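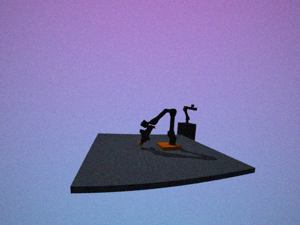
1/ So the claim going round this week is that you can collect 1000 demonstrations in simulation before lunch and have a working arm by dinner. I've spent since January collecting sim examples for Tundside. Some notes from the slow lane.

2/ We have 411 episodes so far. I'd stand behind 173 of them. The rest aren't broken exactly — the success flag fired, the logs are complete, and then you replay them and the arm is doing something no sane person would want copied.

3/ A success flag is a few lines of code written by somebody who was tired. Ours checked where the object ended up and never checked how it got there. Shoving counted. Our learner is very good at shoving now.

4/ People keep telling me sim data is free. Fine, come and do my Friday. Somebody still has to drive the thing, watch the replays and argue about what a bad grasp is.

5/ And look at what the arm gets to work on. A plain dark slab with purple haze behind it. No cables, no clutter, no coffee mug. I've never had a bench like that and I doubt you have either.

6/ "Just randomize it." We did! Bromumex (our in-house randomizer, don't ask about the name) changes the lighting and the colors. It varies exactly what we thought to vary. I'm more worried about the other stuff.

7/ Black arm on a dark surface is a choice I'd undo if I could. Parts of it are basically a silhouette. If the policy has to learn from pixels, give it some pixels. The orange base is the easiest thing to spot and it's the part I care about least.

8/ Someone asked if we could train on the Grandano set and skip our own collection. I tried. Different gripper, different control rate, and the action labels are off by 2 steps in places. Took me a week to find that. Not a fun week.

9/ What I'd like to see in these papers: how many episodes got thrown out, who decided, and what the rule was. One table. I'd take that over another success curve.

10/ Am I saying don't do it? No, I'm back at it on Monday. We're redoing the flag first and then re-scoring everything, old episodes included. Real arm tests in April if the numbers hold up — I'm not betting on it.

16 Mar 2018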